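Bins, Trays and the People Who Sort Them: My Placement Report

I spent my work placement at Wamico, a firm that rents out home staging stuff: lamps, plants, storage bins, all the little things that make an apartment look lived in before it sells. Everything that comes back has to be sorted and packed again. My report looks at what happens to the jobs of the people who do that now that two robot arms are learning part of it. The project is called Nimari, and the storage bins and trays are where they started.

I'll admit I came in expecting something out of a car plant. What I got was a wooden table, two arms and a lot of plastic!

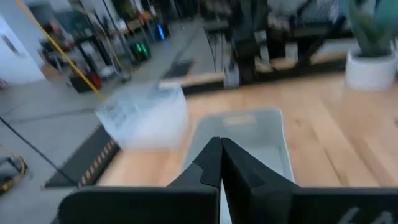
Fig. 1. A gray tray at the gripper fingertips, from the wrist camera.

What changed for the packers

There are 4 people on the returns team, and I talked to all of them (mostly over lunch, which is when people really talk). Before Nimari they each did everything: unload, sort, check for cracks, stack. Returns came to 1732 pieces in the month before the project began and 2178 in September, so nobody was short of work, and sore wrists came up in every single conversation.

Now one person per shift looks after the arms' table. You set out the pieces, watch, write down what went wrong and put things back. Two of the packers love it. One told me it was the first time in years she'd been asked what she thought about how a job should be done. Another finds it lonely, because the table is away from the packing line and the chatting happens at the line.
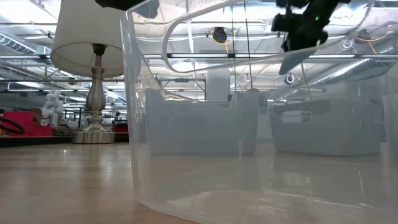 Fig. 2. A clear bin on the table beside the lamp, with one of the grippers over it.

See-through plastic was the thing everyone wanted to tell me about. A packer can feel where a rim is without looking, and they had never thought of that as a skill until they had to explain it to the Kozłowski engineers who came to set up the software. I thought that was the best part of my whole placement. They ended up with a page of handling tips, all in the packers' own words, and it's still taped up in the break room.

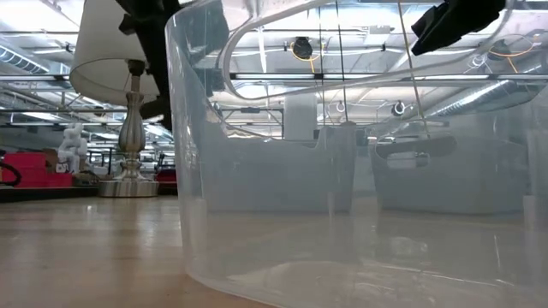 Pay and training

This part is less cheerful. Looking after the table isn't a separate job title yet, so it pays the same as packing. Training was one morning with a slide deck from Sirker, the training company, and then you learned from whoever had the shift before you. Three of the four said they wanted a proper course and something on paper to show for it. The shift lead agreed with them, but it wasn't in the budget when I left.
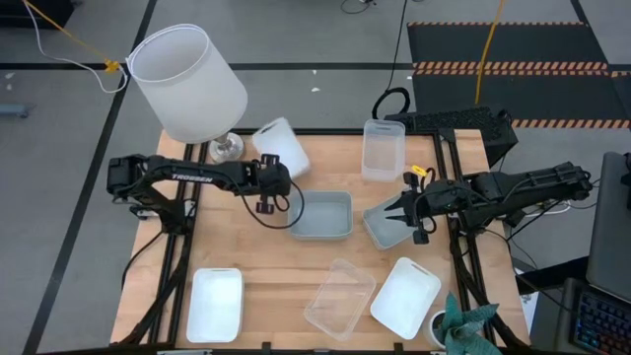 Fig. 3. Both arms at the table, with trays and containers laid out between the lamp and the plant.

I also asked everybody if they were worried about losing their jobs. The answers were "not this year," "a bit," a shrug, and a long story about a conveyor belt that was supposed to replace people and got sold. The firm's target is 1000 pieces a month through the table, and management says the packers would move over to repairs and checking. I couldn't find that written down anywhere, and I'd want to see it in writing if I worked there.

If I did this again I'd stay through a busy month and sit in on the late shift, which I only know about secondhand.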